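**Clistata Opens April Bookings for Living Room Reset Service**

*Sofa care, cushions, throws and towels covered in a single home visit*

Clistata, a home care company based in Annan, will begin taking bookings in April for a service aimed at one part of the house: the living room sofa and everything that collects on it. The service is called Clisano. A visit covers wiping down a leather sofa, putting cushions and pillows back in order, dealing with towels and throws, and clearing the floor in front of the seat.

The company ran a trial with 40 households over the winter. Customers on its regular cleaning rounds had been asking for shorter visits between full cleans, and most of those requests named the living room first.

"People told us the kitchen was under control and the sofa was where the day ended up," said Nesrin Akgül, who leads the Clisano service. "We wanted a visit with a clear start and finish that a customer could book without signing up for a whole-house clean."

Light-colored leather takes up a good part of the staff training. Cream and off-white sofas show dust in the seams, and tufted seats hold crumbs where the buttons pull the leather in. Staff use a soft brush first, then a slightly damp cloth, then a dry one. No sprays are applied directly to the leather. Cushions come off before the wipe-down and go back on once the seat is dry.

**Cream leather with blue and white cushions, one of the color pairings covered in Clisano training**
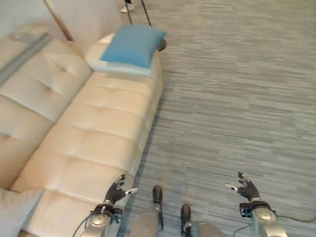

A white towel at the front of the sofa:

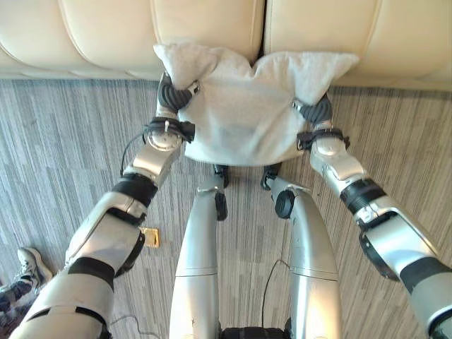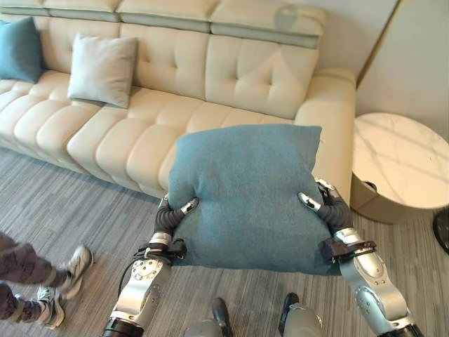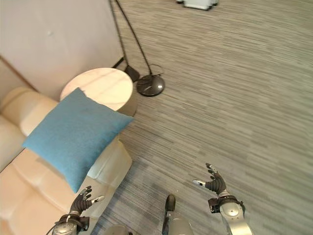 ## What a visit includes

- Cushions and pillows removed, shaken out and checked for loose seams
- Leather or fabric brushed along every seam, button and fold
- Seat, backrest and armrests wiped and dried
- Towels and throws folded, or placed in the customer's own laundry
- Cushions returned to the layout the customer prefers
- Side table wiped, with objects put back where they were
- Carpet vacuumed in front of the sofa and next to lamp bases and table legs

Customers record their preferred cushion layout at the first visit. A plain sketch is enough. The sketch is kept with the booking and used each time, whichever member of staff attends. Stain removal, leather repair and carpet shampooing are not part of the service and can be quoted separately.

## Booking and availability

Clisano will be offered in Annan and in homes within 7 miles of the town. The first 100 bookings will include a care kit made by Brivow, with a seam brush, two cloths and a printed guide to pale leather. Kits are handed over at the first visit and are limited to one per household.

Morning and afternoon visits are available on weekdays. On Friday the last visit starts at 4 p.m. Customers already on a Clistata cleaning round can add Clisano to their existing schedule by telephone or through their account. New customers will be asked for the size of the sofa, the covering material and any care instructions supplied with it.

## About Clistata

Clistata provides home cleaning and household care in Annan and nearby villages. Its services include regular cleaning rounds, moving-day cleans, laundry collection and, from April, the Clisano living room service.

**Press contact:** Nesrin Akgül, Clistata, Annan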